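Cedatley Technical Program
Mobile Manipulation, Unit 7: Working rules for two-armed robots in furnished rooms
Handout prepared by Weidong Cai
Revised 5 August 2021

Read this before your first lab shift. It replaces the June handout. The rules apply to every room we use that has household furniture in it, and to both the Plekar and the Gallardo course sections.

1. Before power-on

Walk the floor area the arms can reach. Move anything that does not belong to the task. Cables that must stay on the floor are run along a wall or taped flat. Find the stop button and press it once to test it. Write the result in the log, with your initials and the arm speed you intend to use. The speed limit for this unit is 600 millimeters per second at the wrist, and it applies to both arms.

Check the hands while the power is off. Look at each finger joint, the cuff, and the fasteners. A loose part is reported, never pushed back into place and used.

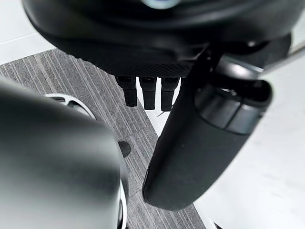

Check also that both wrists can turn through their full working range without touching the torso or each other. Do this by hand if the model allows it, or at the slowest jog setting. If you hear rubbing, stop and call the lab lead.

2. Handling objects

Start with the lightest object on the task sheet. Cups and mugs must be empty. Nothing sharp is used in this unit, and glass is left for Unit 9. One hand holds and the other stays open and clear until the operator calls the next move out loud. Passing an object from hand to hand is allowed only after the single-hand grasp has been signed off.

Carry objects upright and keep them over clear floor where you can. Do not reach over a counter edge at full speed.

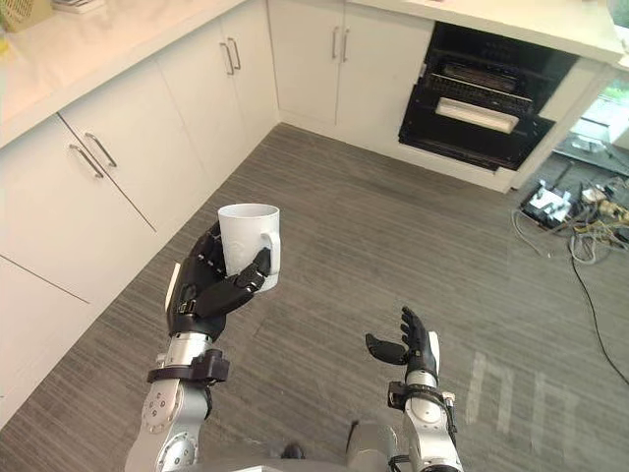
If an object slips, let it fall. Do not put a hand in to catch it, and do not try to save it with the second arm. Stop the motion, wait for the arms to settle, and then clear the floor. Drops are logged the same way as stops. The Favemmont log had 3,666 entries when we last exported it, and the short ones with no cause written down were of little use to us.

3. People in the room

a. Two people are present whenever the arms are powered. One operates and one watches.
b. The watcher holds the stop button and does no other job.
c. Closed shoes are required. Tie back long hair and remove lanyards.
d. Anyone who needs to step inside the reach of the arms says so first and waits for the operator to answer "stopped."
e. Keep feet away from hoses and cables while an arm is moving.

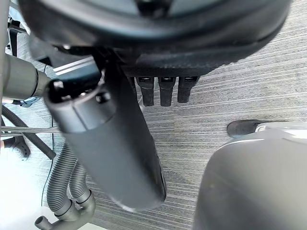 4. Shutting down

Lower both arms to the rest position before cutting power. Open the hands and remove any object by hand. Coil loose cables, return task objects to their shelf, and close the log entry with the time.

Bring your signed copy of this handout to the next session. Students without one may watch but not operate.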